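We use cookies to keep this site working and to see which pages get read. Accept | Manage settings

A morning at the Brosura open day, Heltstead

February 8, 2021

I drove out to Heltstead for the open day at Brosura, the company that makes ceramic tile in the old cannery past the rail yard. I've walked on their floors for years without knowing it. The library entrance is theirs, and so is the pool change room.

The tour was capped at 40 people and split into smaller groups at the gate. Parking was on the grass and it was soft, so wear boots if you go. We were given earplugs and a sticker and sent in through the loading dock.

The clay comes first. It arrives by truck from a pit at Entili and sits under cover in long grey heaps, each with a tag. Our guide was Nuwan Bhuiyan, who runs the second shift. He had us squeeze a handful from two different heaps. One held together and the other crumbled, and he said most of his working day is spent on the difference between them.

After that you follow the line. The clay is milled, dried to a powder and pressed. The press is louder than I expected, even with the plugs in. The kiln is 86 metres long and you walk beside it behind a yellow rail. It was a cold morning and nobody hurried that part. The kiln shuts down once a year, in September, and takes 4 days to cool enough for anyone to go inside.

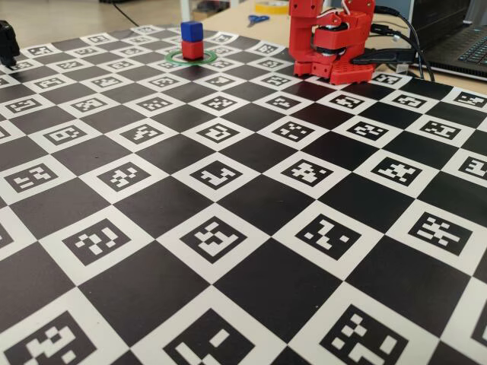
The glazing room was my favourite. Colours look nothing like themselves before firing. A flat pink turns into the dark green they sell for kitchens, and a chalky lilac comes out navy. There is a wall of test pieces going back to the first owners, with the recipes pencilled on the backs. You're allowed to handle them. I found the brown from my parents' laundry.

Sorting is still done partly by ear. A woman at the end of the line tapped tiles with a wooden stick and set aside the ones that sounded dull. She let a few of us try. I got two wrong - both good tiles that I would have thrown in the bin. The rejects go next door to Grorus, which crushes them for path gravel.

Lunch was a sausage on bread and a cup of tea in the old canteen. The seconds shop was open as well and had a long lineup by noon. Boxes of plain white were cheap and went quickly. I bought a box of the green - slightly uneven at the corners, fine for behind a stove.

A few practical things. The floor is rough between the mill and the press, and there are stairs at the glazing room with no lift. Kids under ten stay on the viewing deck. The washrooms are in the front office only, a fair walk back from the kiln. Bring cash for the shop, as the card machine was down when I got to the counter.

They plan to run the tour again next year, with 200 places spread over two days. Booking is through the front office by phone.

Recent posts
Heltstead rail yard walk
The Entili clay pit from the public lookout
Grouting a kitchen wall, second attempt
Where to eat near the Heltstead market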